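Dramdale open day – one cell, two hours, sore feet

Went to the Dramdale open day on Saturday, November 30, 2019, mostly for the one cell everyone keeps asking me about. It's the kitchen one. An arm with a two-finger gripper, plus a simulated copy of the whole thing where every change gets tried first. Yurii Hutsuliak looks after both. Coffee by Tastilico, decent, long line.

Yurii started with the simulated side. Fingers open, nothing held, and he just sits there checking the two plates mirror each other. Boring, he says, but it's the check that gets skipped.
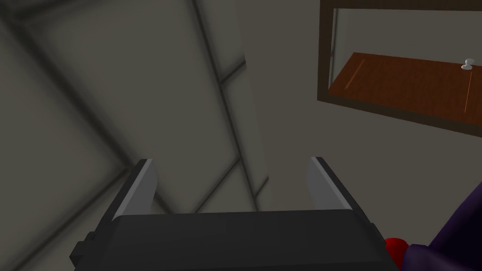 Keeping it running

Notes as I scribbled them. Finger pads on the real arm get wiped every shift and swapped at 3,000 cycles. Bolts at the wrist checked every 7 days. Pilar Bustos keeps the log – paper, in a binder, hung on a hook by the door. There were 416 entries in it when I looked, some in pencil. Last big repair was in February, a bent finger. They ordered a new pair from Dovhaniuk and then spent longer re-doing the zero point then they did fitting the parts.

Handles are the hard bit. A straight bar across a dark glossy front looks easy, but come in at a bad tilt and one finger lands over the bar while the other ends up way off to the side. So the approach gets stepped through slowly on screen, fingers wide, and the offsets only go to the real arm after Pilar signs the sheet. 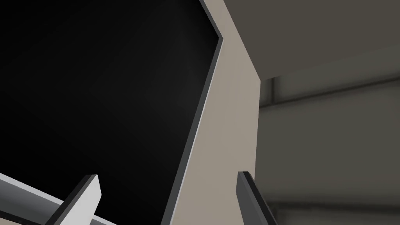
I asked how long a full re-setup takes. Half a day if the mount hasn't moved, longer if it has. Part number for the pads is Pirel 545, for whoever emailed me. They keep spares in a drawer labled "NOT SPARES", no idea.

Missed the second tour, had a train. Parking is round the back, the sign is wrong.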